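Facilities Request 1089 — Lobby Arrangement, Plarnemstead Office
Opened: 2021-04-13
Requester: Sachiko Furukawa
Status: In progress

Issue: Leaves are coming off the artificial stems supplied for the lobby vase. The arrangement was taken apart for inspection.

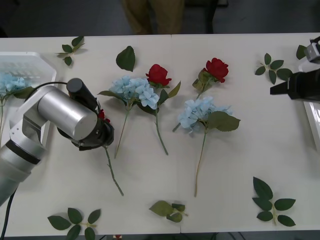 Action 1
Red roses and pale blue hydrangeas are to be checked at the leaf joints. Loose leaves are to be kept — do not discard.

Action 2
Replacement stems requested from Inorer. Assigned to Yee-man Chang.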